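Home Explore Notifications Lists Log in

Thread by Ludmila Halás
December 21, 2022

1/
I have spent this month teaching a robot to move baskets. I have a degree. A thread for anyone who thinks the machines are nearly here.

2/
The job at Latthorpe goes like this. You steer two arms by remote control, you do the task, and every joint angle gets saved. Do it again. Do it 1,000 times and the robot is meant to get the gist.

3/
Our task is called Fluretti. I don't know why. Jianguo Jiang names them and won't be drawn on it. In plain words: tidy the table.
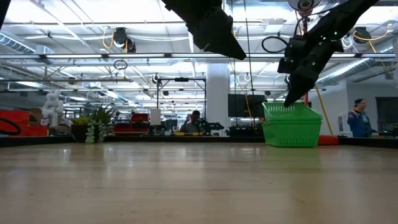
The arms, a green basket and the general clutter of science.

4/
First lesson: you can't feel anything. Your own hand knows when it has hold of a basket. Mine, at one remove, has to go by looking, and I have now squashed the air beside a basket more often than I'd like in writing.

5/
Second lesson: the robot copies your bad habits too. I pause before every grip, like someone about to get into a cold pool. We trained on my first batch and the robot paused as well. Same length. Jianguo laughed for 5 minutes.

6/
So now there's a rule – no dithering. If you dither, you bin the take and start over. My record is 66 good takes between breakfast and lunch. My worst morning is 2, and we don't discuss August.

7/
People ask why we don't just write a program for it. You can, for one basket in one spot. Then somebody nudges it a thumb's width to the left and your lovely program picks up nothing, with great confidence.

8/
That's why we shuffle the table between takes. Baskets turned, trays swapped, lamp shifted, plant moved. The plant has no part in the task. It's there so the robot learns to leave it alone, a skill I'd like to see taught more widely.

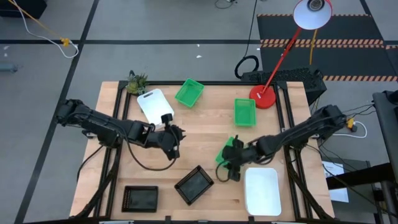
9/ THINGS I'VE BEEN ASKED BY MY FAMILY

"Is it like a video game?" A bit. One where you tidy the same table all day and there's no music.

"Will it do the washing up?" Ask me again when it's done with baskets.

10/
Next up is Staridora, which is folding cloths. The people on Wiriya tried cloths before us and have gone rather quiet. I start after the break. Tips welcome, particularly from anyone who can fold a cloth with two fingers on each hand and no sense of touch.

66 comments Share Save thread

Contact Copyright Back to top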